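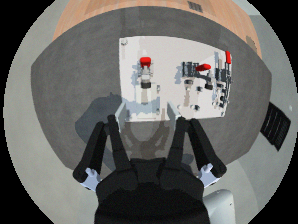 Als Selma Matić die Zelle übernahm, gab es dafür einen Ordner mit 57 Seiten und einen Kollegen, der kurz darauf die Abteilung wechselte. Den Ordner hat sie noch. Das meiste, was sie heute einstellt, steht nicht darin. Die Zelle heißt im Haus Greta, und bevor an der echten Anlage etwas geändert wird, läuft es in der Simulation. Dort steht auf dem runden grauen Tisch dieselbe weiße Spannplatte wie in der Halle, mit den roten Griffen, auf die der Greifer zufährt. »An den Griffen richte ich alles aus«, sagt Matić. »Die Platte ist weiß, der Tisch ist grau, da ist Rot das Einzige, was man in der verzerrten Ansicht sofort findet.« Einer der Griffe liegt annähernd waagerecht und zeigt zur Plattenmitte. Mit ihm fängt sie an.

Das Einrichten dauert, wenn die Platte nicht gewechselt wurde, eine knappe Stunde. Zuerst wird der Nullpunkt des Tisches geprüft, dann die Lage der Platte, dann fährt der Greifer ohne Kontakt jeden Griff einmal an. »Wer die Leerfahrt weglässt, holt sich die Zeit nicht zurück. Ich habe es im ersten Jahr zweimal probiert.« Danach folgen 60 Zyklen mit halber Geschwindigkeit. Erst wenn die ohne Abbruch durchlaufen, gibt sie die Zelle frei.

Gewartet wird nach Zyklen. Alle 1.000 Spannvorgänge nimmt Asger Mogensen, zuständig für die Mechanik, den Greifer ab und prüft das Spiel in den Fingergelenken. »Die äußeren Finger verschleißen bei uns schneller als die inneren«, sagt er. »Die inneren führen, die äußeren halten dagegen.« Die Gelenkstücke bestellt er bei Kolář und legt immer einen Satz auf Vorrat. Fett kommt nur an die Lagerstellen. Früher wurde großzügiger geschmiert, bis sich der Abrieb in den Gelenken festsetzte.

Die letzte größere Reparatur fiel in den August. Bei Zyklus 436 nach der Wartung blieb der Greifer mit einer Kraftmeldung stehen, nach dem Quittieren gleich wieder. Matić suchte zuerst im Programm. Mogensen fand dann eine gelöste Schraube an der Spannplatte, wodurch diese um knapp zwei Millimeter gewandert war. »In der Simulation sitzt die Platte immer richtig«, sagt Matić. »Den Fehler konnte ich dort gar nicht sehen.« Seither gibt es im Modell einen einstellbaren Versatz, und die Schrauben der echten Platte sind mit Lack markiert.

Auf die Frage, was sie als Nächstes ändern will, nennt sie die Leitungsführung am Handgelenk. Der Kabelschlauch scheuert bei weiter Drehung, Mogensen hat ihn zweimal umgelegt. Ein neuer Halter ist gezeichnet, gefertigt ist er noch nicht.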